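4.3 Recording the two-arm handover task

This section explains how to record demonstrations for the handover study at the Rornley bench. Read section 4.2 first and check that both arms are homed.

1. Switch on the left arm, then the right arm. Wait until both report ready in the Draltano window.

2. Put the wooden rack at the back right of the table, at an angle. The small items stand on its two levels. Their exact positions are changed between sets, so please do not try to copy the last set.

3. Lay the phone and the phone case flat on the marble surface, where the wrist camera can find them.
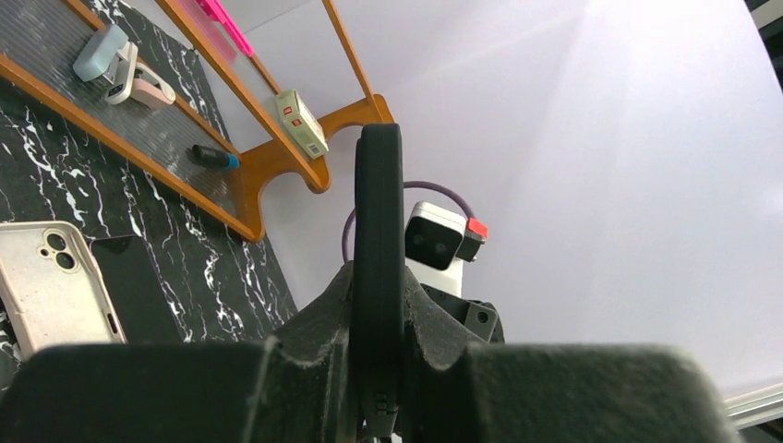
4. Open the wrist view and move the gripper slowly through its range. The finger must stay visible during the full movement. If it leaves the view, tighten the camera bracket and repeat this step.

Note: The policy receives the wrist views and the fixed view together. In our tests, policies trained with the fixed view only were often late in closing the second gripper.

5. Press Record. Pick up the device with one arm and bring it to the middle of the workspace.

6. Close the second gripper on the free end. Keep both grippers closed for 5 seconds - this is the part of the episode which the model learns from most.

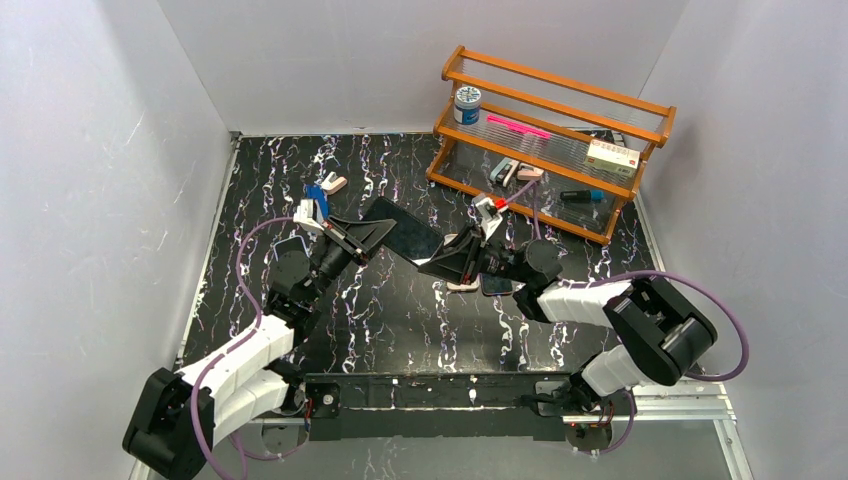 7. Open the first gripper and move that arm back before you lower the device. Press Stop when the device lies on the table again.

CAUTION: Do not pull the arms apart while both grippers are closed. The force limit does not protect a thin device from bending.

CAUTION: Keep the cables free of the elbow joints. Stop both arms before you touch a cable.

8. Mark the episode as good or failed. Failed episodes are kept, and they are used for the recovery training in section 6.

One set is 200 episodes. The results in section 7 use 1198 episodes, of which 825 were marked good. For questions about the marking rules, please write to Etelka Jakab or Ravindran Rajan.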